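Home EV Charger and Cable Checklist, With Comments

Checked and rewritten 2024-04-07 by Barry Dawber

I love driving electric, and I love it even more when the charging gear gets looked after. The list is meant for a wall unit at home plus the portable cable most of us carry in the trunk. I go through the whole thing twice a year and it takes me 20 minutes, coffee included. My notes come from my own garage, where a Comness wall unit has been feeding our car for 3 years.

Please note: everything on this list is a look-and-feel check. If a cover needs a tool to come off, leave it on and call a licensed electrician.

BEFORE YOU START

[ ] Car unplugged and parked clear of the unit
[ ] Charging session ended in the app
[ ] Breaker for the charger switched off
[ ] Good flashlight in hand

Comment: Label that breaker! Ours said "dryer 2" when we moved in, and we have never owned two dryers.

WALL UNIT

[ ] Mounting screws snug, no movement when you push on the housing
[ ] No cracks, brown marks or melted spots
[ ] Seal around the cover sitting flat all the way around
[ ] Cable entry at the bottom tight, with no gap for bugs
[ ] Rating label still readable

Comment: Bugs are a real thing. I found a wasp nest starting behind our unit in January, of all months, up against the warm side of the wall. A dab of outdoor sealant where the conduit comes through fixed it.
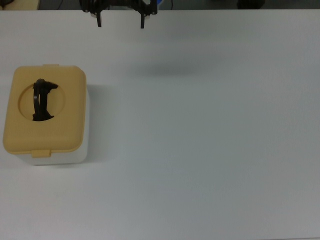

Gripper open over the white tabletop.

CABLE

[ ] Run your hand along the full length, feeling for cuts, flat spots and stiff sections
[ ] No kinks where the cable meets the plug
[ ] No exposed wire anywhere (if you find any, stop using the cable right away)
[ ] Hook or reel holding the cable up off the floor

Comment: Hang it up, hang it up, hang it up. We used to leave ours on the floor and I drove over it more often than I'd like to admit. A plain Jorilico hose hook from the garden aisle has done the job ever since, and the garage looks so much better for it!

PLUG AND CAR INLET

[ ] Pins straight and clean, no green or black deposits
[ ] Latch clicks and releases freely
[ ] Inlet flap on the car closes fully
[ ] Rubber cap or holster in place when the plug is not in use
[ ] Nothing stuck inside the inlet - leaves, grit, spider webs

Comment: A soft dry brush is all you need for loose grit. Please don't spray anything in there. My neighbor Gun-woo Ryu keeps a clean paintbrush in his glove box just for the inlet, and I have copied him, because it's such a good idea. 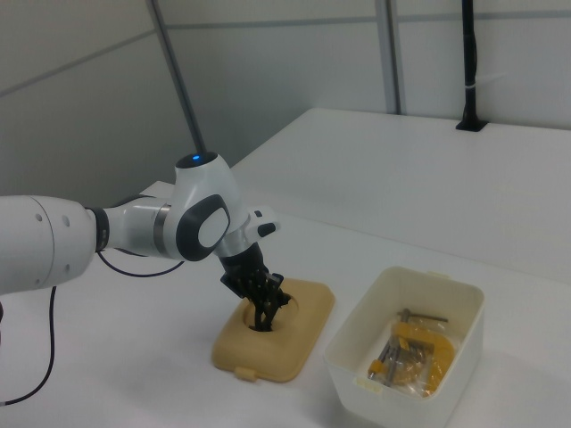
The portable cable deserves the same care, and in my experience it gets none of it. It lives under the groceries, it gets wet, and then it's expected to work perfectly at your sister's house on a holiday weekend.

PORTABLE CABLE

[ ] Control box free of cracks, and no rattle when you tip it
[ ] Household plug blades clean, with no discoloring
[ ] No extension cord or power strip in the storage bag (take it out so you're never tempted)
[ ] Bag dry inside

Comment: Our old bag had a split seam, so the cable now travels in a Tredura tote with a zip top. If the plug feels hot to the touch while charging, stop the session and have that outlet checked before you use it again. A worn outlet is a common cause, and a good electrician can swap one out quickly.

POWER BACK ON

[ ] Breaker on, indicator light showing normal standby
[ ] Self-test passed, if your unit has one
[ ] Car starts charging within a minute of plugging in
[ ] No buzzing that you haven't heard before
[ ] Charging rate matches what you usually get

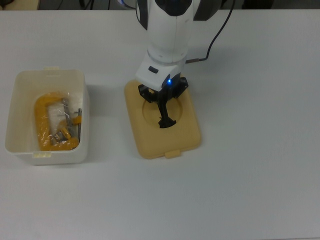
Write the charging rate down somewhere. A slow drop over several checks is hard to notice from memory, and a notebook makes it jump out. Mine hangs on a string beside the unit, and flipping back through it is more fun than it has any right to be.

PARKING AREA

[ ] Floor clear of boxes and paint cans near the unit
[ ] Smoke alarm in or near the garage tested
[ ] Light over the charger working
[ ] Cable not crossing the path to the door while charging

Comment: The light was my weak point. I fumbled around in the dark for a whole winter before putting in a motion light, and now I grin every time it comes on.

RESULTS FROM MY LAST CHECK

Wall unit: pass
Cable: pass, one scuff near the plug, keeping an eye on it
Plug and inlet: pass after brushing
Portable cable: pass
Parking area: fail, then pass once I moved the bikes

Print it, scribble on it, and add lines for your own setup. If your charger's manual asks for something different, go with the manual.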